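January 23, 2022

Right, a colour of bowl has apparently become a personality. Every planter guide I read this month says to pot your greenery in glossy black. I have doubts. Short thread.

The pitch from Istia is that a dark shiny finish "grounds" a plant. Maybe. It also shows every fingerprint and water spot, and I'd like to know who's wiping it down twice a week. Not me, mate.

And the prices. $80 for the big one at Warari, and it hasn't got a drainage hole. For 80 bucks I want a hole.

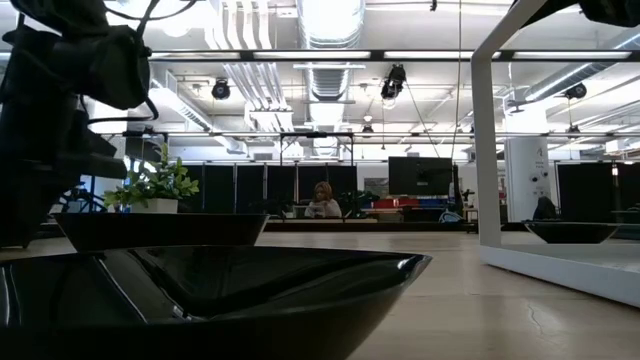 Glossy black bowls on a pale tabletop, plant still in its white pot.

My eye goes straight to the leaves and the white pot. I'd have picked the same plant on a saucer, to be fair to the saucer.

The glare bothers me too. Under office lights a shiny bowl picks up streaks all along the curve. Matte would fix it. Odska does a matte grey for $24, and I've had mine since May without a chip.

Somebody will reply that black hides dirt. Black hides dirt from people who don't own anything black.

Anyway, if you've kept a plant in one of these for longer than 5 months, tell me how the roots went. Happy to be wrong. Not buying one till I hear.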